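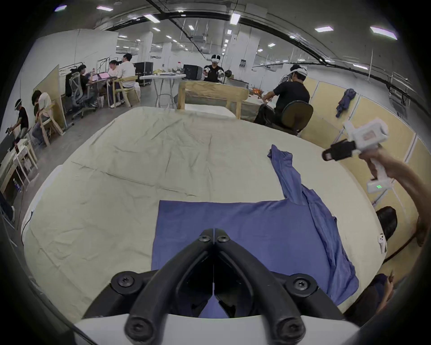 Bosunbridge Film Society
Minutes of the November programming meeting

Present: Agustina Domínguez (chair), Zübeyde Tokgöz (minutes), P. Jayawardena, L. Trovano, two new members.

The meeting opened at 7:10. Minutes of the October meeting were approved with one correction: the run time of the documentary was listed wrong.

1. Last screening
Attendance was 45, down a little on September. Several people asked for subtitles on English-language films as well. Agreed to turn them on whenever the disc has them.

2. Winter season
Zübeyde read out the results of the member poll. The heist comedy came first and the boxing drama second. The musical did badly, and L. Trovano asked that it be kept on the list for spring anyway. Agreed. P. Jayawardena does not want two sequels in a row. The order was changed so that the spy film runs in January and its sequel in March.
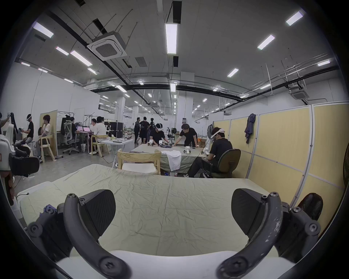
3. Licensing
The quote for the heist comedy is $298 for one showing. Agustina thought this was high and will ask the distributor about a rate for 2 showings. Decision held over until she hears back.

4. Double feature with Sirkmont
The Sirkmont club has offered to share a Saturday double feature at their hall. Their start time is 5:30, which is early for people who work that day. Zübeyde will ask for 6:00. Ticket money would be split evenly. Approved, 5 to 1.

5. Trailers
There was a long talk about trailers before the main film. Almost 18 minutes were shown last time and there were complaints. Limit set at three trailers.

6. Other business
The poster for January still has last year's logo. L. Trovano to fix before printing.

Adjourned 8:35.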